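分类：安装与设置 > 家用设备 > 餐桌照明
阅读时间：2 分钟

3.2 安装 Nirka 吊灯并校准亮度

开始前请断开该回路的断路器，并用验电笔确认接线端子无电压。

1. 将安装支架对准天花板接线盒，用随附的 2 颗螺钉固定。不要使用电动冲击工具。
2. 把灯线穿过吸顶盘，调整吊线长度后拧紧线夹。灯罩下沿应高于坐姿视线。
3. 按端子标记连接火线、零线和地线。轻拉每根导线，确认无松脱。
4. 推上吸顶盘，旋转至卡扣锁定。
5. 恢复供电，长按墙控面板上的“设置”键，直至指示灯闪烁。

注意：Drovex 调光模块的最小负载为 20 W。负载不足时灯光可能闪烁，此时请在菜单中将调光模式改为“后沿”。

亮度以桌面为基准校准，灯具中心应与桌面中心对齐。方桌按两条对角线的交点定位，长桌按长边中点定位。
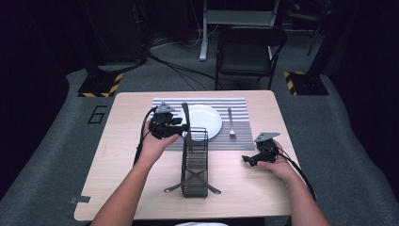 图 3-4　浅色木纹方桌，桌上有条纹餐垫与白色圆盘

6. 在面板上选择“场景 > 用餐”，将亮度调至所需值，短按“设置”键保存。
7. 如需更换色温，进入“高级”菜单，输入目标值后确认。出厂值为 2,000 K。

小心：灯具工作时外壳温度较高。清洁前须断电，待完全冷却后用干布擦拭，不得使用含酒精的清洁剂。

故障代码 E2 表示模块与面板失去连接。关闭断路器，等待 20 秒后重新合上，再从第 5 步开始操作。若代码仍然出现，请记录模块背面的序列号并联系 Garrido 售后。

本节修订：Nuria Esteban（7 月）

© Garrido 照明　联系我们 | 返回顶部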